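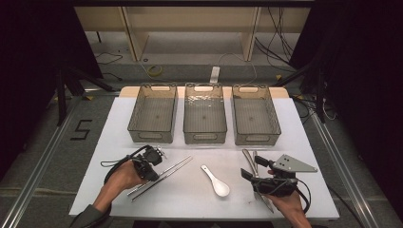 Session 3: Who does the sorting now?

Right, welcome back. Last time we did the history bit (looms, car plants, the lot) and I promised we'd get on to work that people are doing this year, with their own hands. So the job at the top of these notes is cutlery sorting. Chopsticks, a soup spoon and a table knife on a white table, three grey see-through bins behind them, and a person working with a gripper in each hand instead of using their fingers.

I picked cutlery because I used to do it. I spent two winters in the wash-up at a big canteen kitchen, and I can still tell a dessert spoon from a soup spoon in the dark. You tip the lot out, you grab, you throw, you think about your tea. Keep that in mind when you read the rest, as I'm not neutral!

1. The job before

The case for this session is Indwood, a catering supply firm that hires out crockery and cutlery for weddings, conferences and so on. Everything comes back in a jumble and has to be sorted before it goes out again. When I first visited there were 11 people on the sorting benches, split over two shifts. Most had been there for years. The fast ones sorted by feel and chatted the whole time, and the chatting matters more than you'd think (we'll come back to it in section 3).

Then the firm took on a system from Gorkent to do part of the sorting by machine. Before a machine could do any of it, though, somebody had to show it how, again and again, with hand-held grippers.

2. The new job in the middle

This is the part I find really interesting, and most of the textbooks skip it. Three of the sorters moved over to what the firm calls "demonstration work". You hold the grippers, you pick a thing up, you put it where it goes, you set the table out again, and off you go. Bhupendra Mishra, one of the three, kept a diary for me and was kind enough to let me quote it:

"First day I was slower than my nan. Chopsticks are the worst, they're long and thin and you have to come down on them just so. I never once thought about how I pick up a chopstick before and now I dream about it."

He managed 63 good runs on his first full day and 102 by the end of the second week. He was proud of that, and he also told me he wasn't sure whether he should be.

Have a think about why he might say that. He's using years of know-how, but in a slowed-down form with a tool between him and the spoon. Is it skilled work? His pay grade stayed exactly the same, by the way. The supervisor's view was that it was "still sorting". Bhupendra's view was that it was more like teaching, and teachers get a different grade.

3. What changed for everyone else

A few things came out of the interviews, in no special order.

The benches got quieter. With fewer people on each shift there was less talk, and two of the older sorters said the day felt longer even though the load was lighter.

The odd items stayed with people. Bent forks, stray lids, a wedding ring once. So the human share of the work became the fiddly share, and nobody had changed the targets to match. Chenxi Du has a very good chapter on this (it's in the reading pack) where she calls it "leftover work". I pinch that phrase constantly.

Sore wrists moved about. Fewer complaints from the benches, more from the demonstration side, where you're holding a tool up for long stretches. Breaks were added in the end, after people asked twice.

And people started watching their own hands. I can't put a number on that one but it came up in nearly every interview.

4. For the seminar

Please read the Du chapter and the short piece on the Mideo warehouse. The Ye report is optional, and it's long, so skip to the part on pay if you're pushed.

Come ready to talk about these:

Should demonstration work have its own pay grade, and who ought to set it?

If your way of picking up a spoon ends up in a machine, do you have any claim on it later?

What would you have asked for if you'd been on the benches when the change was announced?

Bring a job you've done yourself, paid or not, and write half a page on which bits of it you'd struggle to show somebody with a gripper in each hand. Handwritten is fine. I'll collect them at the door.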